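Otberg Civic Desk - Now hiring

Court and Protest Reporter (full time, contract to start)

Posted in: Jobs / Newsroom

We need a reporter. Soon. Somebody who can sit through a four hour police oversight hearing, come out, and have clean copy up before the TV trucks have packed.

Otberg Civic Desk covers policing, courts, city hall and the people who show up outside all of them. Small shop, busy site. Our last court reporter moved to a daily in May and we've been passing the beat around since then, which is not working great.

What you'd be doing:

Trials, sentencings, bail hearings, use-of-force lawsuits. Council meetings when the police budget is up. Marches, vigils, counter-protests. Statements from elected officials and activist groups, and the fights that follow when one of them says something dumb online. You'd file short most days, 600 words or under, plus one longer piece every couple of weeks.

Also records requests. Lots of them. If you've never filed one we can teach you, but you have to be the kind of person who calls back.
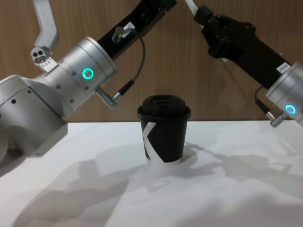

Hours are uneven. Verdicts come in when they come in. Most mornings start at 8 with a quick call, some nights run late, and you get the time back later that month. We mean that, ask anyone on staff.

What we're looking for:

Two years or so of reporting, any kind. Campus paper counts, radio counts. You can read a charging document and explain it to your aunt. You quote people correctly and in full. You can cover a politician you voted for same as one you can't stand. Spanish a big plus.

No degree required. Car not required either but it helps, the county courthouse is out in Ledov and the 53 bus stops running early.

Pay is $22 an hour to start, overtime after 40. Health plan kicks in after the first month. Contract runs six months and we hope to make it permanant, depends on the Weerasinghe Fund grant getting renewed. Telling you that up front.

We don't endorse candidates and you can't work for one while you're here. Party membership is your buisness. No yard signs, no donations, no posting about verdicts you're covering.

To apply: three clips, a resume, and a paragraph (one!) on a local political story you think got covered badly and what you would have done. Skip the cover letter. Send it through the Sunus jobs portal, listing 22, pick "Otberg - courts" from the menu. PDFs please, links to paywalled stuff just bounce.

Reading applications as they come in. Finalists do a paid half-day tryout, real hearing, real deadline. Listing comes down when we hire.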